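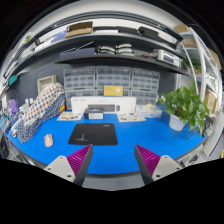 Photo: Clodagh Geraghty, Cidgate bench

November, 14:20. Mouse-to-pad task, hand-held gripper, magenta ribbed pads. Start layout as shown: mouse on the blue surface, left of the black mouse pad, white box flat at the back.

Question for this batch is whether the policy holds up when the background stays busy. The Omo baseline was trained on 500 demos with a bare bench. New set keeps the drawers, plant and polka-dot fabric in view throughout.

Collected so far: 11 demos by me, 5 by Saoirse Ó Súilleabháin. Dropped 2 of mine, tracking lost during the approach. Saoirse closes later than I do; label operator in the metadata before merging.

Jaw opening not yet calibrated against the log. Do that before the next run.

To do: re-export with Fetedine timestamps, check drift.

CG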